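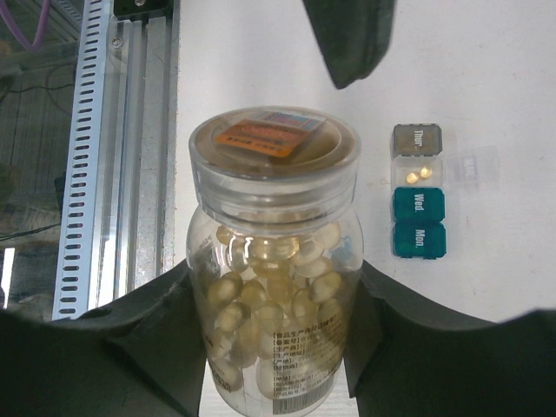
2 min read

Visit to the Conari lab, 3rd December

We got to the Heltness site just after lunch and signed in at the gate. Conari has the ground floor, and the manipulation group works at the back, past the machine shop.

The task they were running is called Pisach. The arm has to deal with a bottle of softgels and a small pill organizer, one compartment per day. When we came up to the table the gripper was at the bottle and one compartment of the organizer stood open with two capsules in it.

The method is simple to describe. People drive the arm by hand and every run is recorded, including the view from the wrist. A policy is then trained on those runs. The group had planned for 4,000 and kept 3,428 after throwing out the ones with dropped frames.

The result they wanted to talk about was how little the first half of the data bought them. With 2,000 runs the arm could pick up the bottle but often missed the lid of the compartment. Adding 500 runs that began from a bad position, such as a tilted organizer, helped more than adding the same number of clean ones.

Clear plastic is still hard. The bottle and its lid are both transparent, and reflections shift as the wrist moves. They tried a depth sensor last November and dropped it.

We asked about the Sjöberg gripper pads and were told testing starts next year. Parking is free but fills up early.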